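Hakengate, season 2: notes on the lead recast and what it does to the schedule. Thread.

Khang Thân is out of the second block of filming. The production company, Stillumero, confirmed it in a short statement dated September 24, 2023. The wording is "withdrawn on medical advice." No diagnosis is given and I won't guess at one.

What the statement does say: he was taken ill during a night shoot at Skirkthorpe, was treated locally, and is resting at home. His agent, Anil Achari, repeated the same lines and added only that the family would like privacy.

Status of the block before the stoppage: 38 scenes on the schedule with his character, Vương. Stillumero has not said how many were finished. The harbor material was due first, so the interiors are the more likely gap.
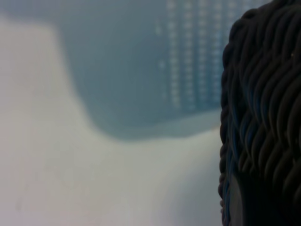 Vy Tăng takes over as lead for the remaining episodes. She is already in the cast as the younger sister, so no new contract round is needed for the part itself. The scripts are being adjusted – her character inherits the investigation earlier than planned.

Note the difference between this and a recast in the strict sense. The part of Vương is not being given to another actor. He is written out of the block and can be written back in. Several outlets have this wrong today.

Director Hamish Tennant stays. He told the local paper that shooting resumes "when the pages are ready" and did not offer a date. I would read that as late September at the earliest, given that the Skirkthorpe location permit has to be renewed.

On insurance, because people keep asking: cast cover usually pays for the extra cost of a delay when an insured performer falls ill. It does not usually pay for creative changes. If the scripts are rewritten to avoid a longer delay, the two sides have to agree on which costs count. That takes time and is rarely made public.

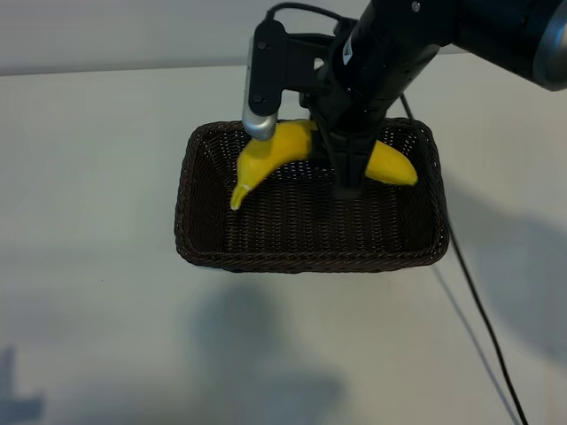

Banana held over a brown wicker basket.

The stage adaptation is a separate matter. It was booked into a 2000-seat house with Khang Thân in the same role, and ticket holders have not been contacted. The venue's page still lists him. I have asked the box office and will post the answer in this thread if I get one.

Vinh Bạch, his understudy for the stage version, has posted that he is "rehearsing as normal." That was true last week too, so I don't count it as confirmation of anything.

Claims I have seen and can't support: that he collapsed on camera, that he is in intensive care, that the series is canceled. The first comes from one account with no source. The second contradicts the statement. The third contradicts the director.

Correction to the third post: I first had the agent as speaking for Stillumero. He speaks for the actor only. Fixed.

Replies are open. If you have a refund email from the theater, please send me the text with your booking number removed.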